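关于我们

大家好,我是Lis的店主,也是店里唯一的木工、客服兼打包员(偶尔还要修打印机)。这一页本来早就该写了,拖来拖去,网站上线都好几个月了,"关于我们"点进来还是一片空白,有客人写信来问你们到底是不是真的开着店。开着呢,真的开着!

先说店名。Lis这三个字母没什么高深的来历,当年注册的时候想要个短的、好写在木头背面的名字,烙铁烫一下就完事。后来有人说听起来像花,也有人说像洗发水,我都认了。

我们做的事情很简单:翻新旧桌子。餐桌、书桌、老缝纫机台面、从学校里退下来的长条桌,只要是木头的,都可以来聊。椅子也做一点,但说实话椅子比桌子难伺候得多,榫头一松就要整把拆开,所以椅子一般要排到比较后面,请多包涵。

我入这行有15年了。最早是在一家叫Vudau的家具厂上班,负责给新桌面打磨上漆,从早磨到晚,耳朵里全是砂光机的声音。厂里的活儿教会我很多东西,比如怎么用手掌去摸一块板子平不平(眼睛会骗人,手不太会),也比如漆刷厚了以后有多难看。可是做久了总觉得少点什么,每张桌子都一模一样,出了门就再也不知道它去了哪儿。

后来家里搬家,外婆那张吃饭的桌子没人要,桌面上全是烫出来的白圈,一条腿还短了一截。我舍不得扔,搬到阳台上,下了班就磨一点,磨了一个多月。磨开以后纹路一下子就出来了,那种感觉我到现在还记得,站在阳台上傻笑了半天,晚饭都忘了做。那张桌子现在还在我家,每天都在上面吃饭,孩子又在上面添了不少新的划痕。

再后来邻居看见了,邻居的同事也看见了,一张接一张,阳台放不下,楼下也开始有意见(粉尘和噪音,换我我也有意见),就租了现在这个地方。工作室在Tetport老仓库区的尽头,门口有一棵很大的樟树,导航总会把人带到后面那条巷子去,看到樟树就对了。地方不大,总共60平方米,前面接待,后面干活,中间用一道帘子隔着,帘子一拉开就是一股木蜡油的味道。

常有客人问我,木纹到底好看在哪里。这个我能讲一下午!木头的纹路跟它怎么长、怎么锯都有关系,同一棵树,弦切出来是大山纹,径切出来就是直直的细线,遇到长过枝杈的地方,纹路会绕开来走,像水流过石头。以前有些客人会要求把结疤的地方补掉、盖掉,觉得是瑕疵,现在指名要结疤的反而多了。 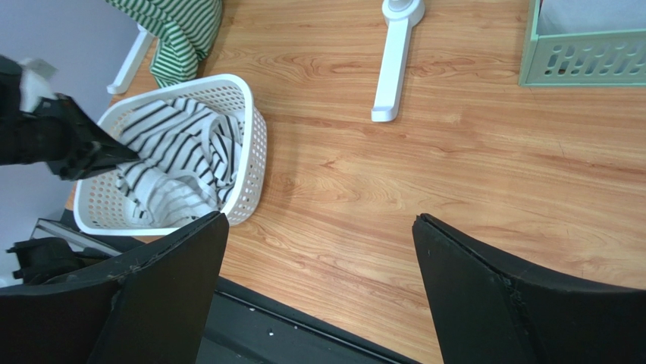 暖橙棕色的木桌面,长长的波浪纹,夹着颜色深一些的旋涡纹

颜色也是大家问得最多的。暖一点还是冷一点,深一点还是浅一点,光看手机屏幕很难讲清楚,每个人的屏幕颜色又都不一样。我的办法是在桌子背面先试几小块,请您过来在自然光下看,看完回家再想两天也没关系。来不了的话,我会寄几块小样板过去,您放在自己家的窗边、灯下各看一看,再告诉我选哪块。小样板不用寄回来,当杯垫挺好的。

油我们用的是Dranex的木蜡油,用了很多年,换过几次别家的,最后还是换回来了,主要是手感合我的意,擦完不会像罩了一层塑料。要是您家里有人对气味敏感,请提前说一声,我会把晾的时间放长一些。着急要的活儿我一般不接,油没干透就送出去,等于白做。

说说价钱吧,我知道很多人点进来其实就想看这个。一张普通的四人餐桌,打磨加上油,423元起,腿要修、板要拼的另算,都会先拍照看过、报过价再动手,您不点头我不会开工。取送在Tetport城区里免费,城外要收一点油钱。远的地方也有人寄过来,桌面拆下来单独寄比整张寄省得多,打包的方法我可以发给您。

店里有个老习惯,每张做完的桌子都会在背面写一个编号,再在本子上记一笔,什么木头,哪里来的,修过什么。到2017年2月23日,也就是我写这页的今天,编号刚好写到1,954。里面有些是很小的炕桌和茶几,也有一张大得进不了门,最后只好在院子里做完的会议桌,那几天天天盯着天气预报,云一厚就往外跑着盖雨布。

也有些活儿我做不了,先说在前面,省得您白跑一趟。贴皮的桌子如果表皮已经很薄了,再磨就穿了,我会劝您留着原样。真正的古董请找专门做修复的师傅,我的手艺是给人天天用的桌子准备的,把老漆磨掉对有些物件来说是帮倒忙。虫蛀严重的也麻烦先别往这里搬,拍几张清楚的照片发给我看看再说,别的桌子还在旁边排队呢。

另外,今年6月打算开一个周末的小课,教大家自己在家给桌面做保养,怎么去掉水圈,怎么补浅的划痕,砂纸该买几号,抹布该怎么拧。课上每个人可以带一块小木板或者托盘来,做完当天带走。具体时间还没定下来,定了会放在首页上。不需要基础,穿旧衣服来就行,围裙我这里有,就是都不太干净了。

想联系我的话,最方便的还是网站上的留言表,我一般晚上收了工坐下来统一回。白天打电话多半听不见,机器一开什么都听不见,您别生气,看到未接来电我会打回去的。写信来的时候请尽量附上桌子的正面、侧面和背面照片,再量一下长宽高,知道是什么木头就写上,不知道也没关系,猜木头是我的乐趣之一。

直接过来坐坐也欢迎,最好先留个言,送货的时候店里没人。茶是有的,椅子有一把腿还没修,请坐靠窗那把。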